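6. Clearing and Stacking Tableware

6.1 Scope
Flamurow is supplied for the sorting and stacking of light plastic cups and bowls. It is not approved for glass, knives or full containers. Unattended kitchen work remains beyond the present release, and an adult must stay within reach of the stop button.

6.2 Procedure
1. Cover the table with a plain cloth and smooth it flat.
2. Place no more than 20 items on the cloth.
3. Select the Tazi program and set the arm speed to 40.
4. Start the cycle. Bowls may be nested and cups placed on top.
5. Press Stop if a stack begins to lean.

Note: Items may lie on their sides or stand close together at any point in the cycle.

Cups and bowls at the gripper, two positions: 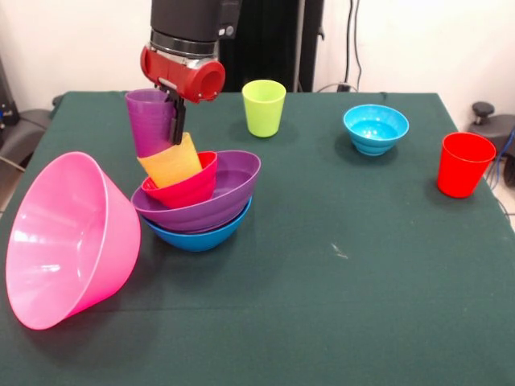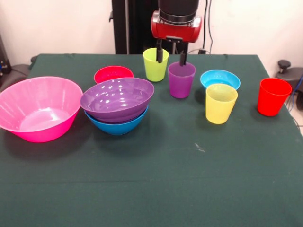
6.3 After the Cycle
1. Wait until the arm is at rest.
2. Put away the stacked items by hand.

Caution: Do not reach under the gripper while the program is active. If code 274 is displayed, switch off the unit and contact Justel service.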